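Ancombe Lunch Club
Minutes of the stores meeting, August 2023

1. Apologies
Received from the Khaemba Street table, who are on holiday, and from Taslow, who gave no explanation and never do.

2. Minutes of the last meeting
Agreed, once "spagetti" had been corrected in four places. A fifth was found and left in.

3. Dry pasta
The meeting had before it the matter of the long pasta, which has been stored wherever there was a gap. Everyone agreed it should go on the white two-tier unit, and had in fact agreed the same thing in December.

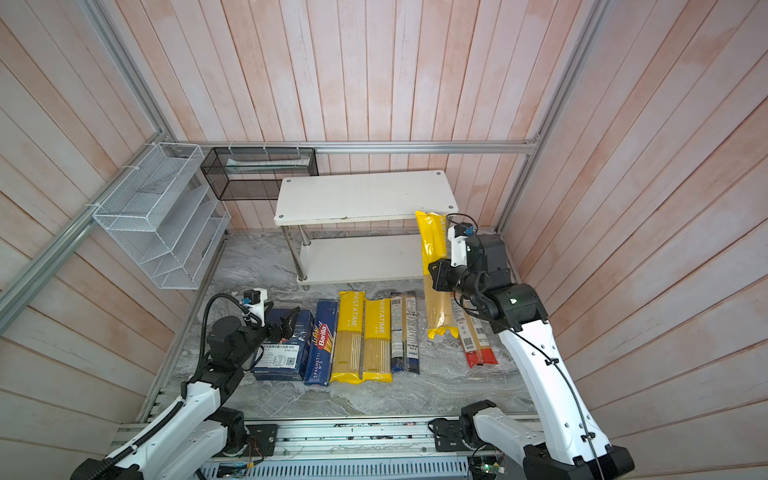 Long pasta laid out in a row, unit and wire basket behind.

It was asked why we hold Barilla and Pastatime at once. The answer was that we buy what Paritbridge has on offer. A proposal to settle on one brand was put, discussed for 19 minutes and withdrawn by its proposer, who wanted a cup of tea.

Agreed: boxes to the left, packets to the right, open ones to be used first. A request for a separate place for the very thin spaghetti was refused.

4. Open packets
The meeting noted, with less surprise than it might have, that members still go into a box as if escaping from it. Flaps are to be folded back down. Clips were bought for this purpose and have gone wherever the last lot went.
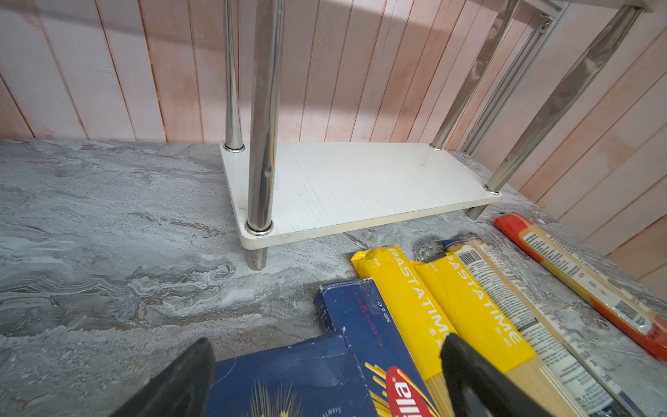

Blue box with torn flap, lower shelf of the unit behind.

Agreed: to buy clips again, at a cost not exceeding £10.

5. The shelf unit
Some members felt the top shelf should be for things in daily use and the bottom for spares. Others felt the reverse, and said so for longer. A vote was taken and tied. It was resolved to start with the top shelf and see who complains.
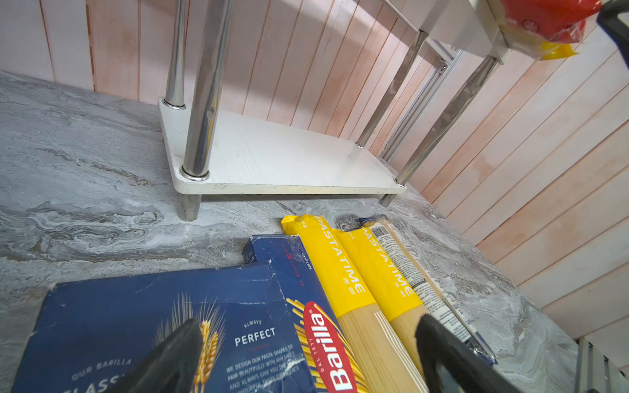

The bottom shelf is not to be used for handbags, post or anybody's gloves. The wire basket stays where it is, the motion to move it having found no seconder.

6. Money
Balance carried forward £167. Spent on dry goods £62. The receipt has been seen by two members and is now believed to be in a coat.

7. Any other business
The jar marked "misc" was raised again. Deferred.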